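Spülbecken-Datensatz der Robotik-AG Namerville

Datenkarte und Hinweise zum Ordner. Stand: Oktober, zweite Fassung.

Die Aufnahmen gehören zum Schülerprojekt "Abwasch", mit dem die AG beim Durkar-Wettbewerb antritt. Aufgabe ist es, Geschirr zwischen Becken und Abtropfgestell umzuräumen. Alle Bilder kommen von der Kamera am Handgelenk.

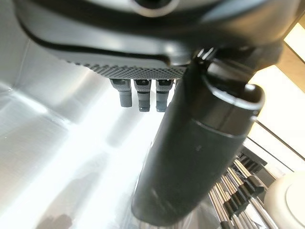
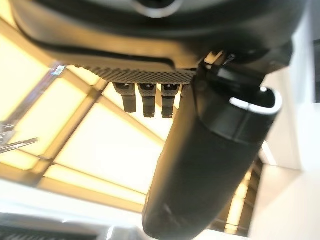
Inhalt

Der Datensatz besteht aus 223 Episoden. Davon sind 208 für das Training freigegeben, die übrigen liegen im Ordner "pruefen" und sollten nicht ohne Rücksprache verwendet werden. Jede Episode enthält das Video der Handgelenkkamera, die Gelenkwinkel, den Öffnungsgrad des Greifers und eine kurze Aufgabenbeschreibung auf Deutsch. Eine englische Übersetzung der Aufgabentexte fehlt noch.

Aufnahme

Gesteuert wurde von Hand über den Leitarm. Bedient haben ihn vier Mitglieder der AG im Wechsel, das Kürzel steht im Feld "bediener". Eine Episode dauert höchstens 400 Zeitschritte. Wer länger gebraucht hat, hat abgebrochen und neu angefangen - die abgebrochenen Versuche sind nicht enthalten.

Der Arm startet nicht immer in derselben Haltung. In einem Teil der Episoden ist die Kamera am Anfang nach oben gerichtet und sieht vor allem helle Flächen, bevor der Arm zum Becken schwenkt. Diese Anfänge sind absichtlich nicht herausgeschnitten. Wer sie nicht brauchen kann, filtert über das Feld "start_oben".

Bekannte Probleme

Edelstahl spiegelt stark. Am Beckenboden sind manche Bilder überbelichtet, und die Stäbe vom Gestell haben helle Glanzpunkte. Die Belichtung stand auf Automatik und springt, wenn der Arm schnell gedreht wird. Für die nächste Runde wird sie fest eingestellt.

Der Greifer verdeckt einen großen Teil vom Bild. Beim Zuschneiden auf ein Quadrat bitte vorher prüfen, ob vom Gestell noch genug übrig bleibt. Unser erstes Modell wurde mit einem zu engen Ausschnitt trainiert und hat regelmäßig daneben gegriffen.

Zeitstempel von Kamera und Arm laufen in langen Episoden leicht auseinander. Das Skript "abgleich.py" korrigiert das und muss vor dem Training einmal laufen.

Aufteilung

Die Aufteilung in Training und Test steht in "split.csv". Bitte nicht neu würfeln, sonst lassen sich die Ergebnisse der Gruppen Hulier und Rautiainen nicht mehr vergleichen.

Zuständig

Aufnahme und Leitarm: Amparo Castaño
Skripte und Datenformat: Percy Huaranga

Fehler bitte mit Episodennummer in die Liste im AG-Ordner eintragen.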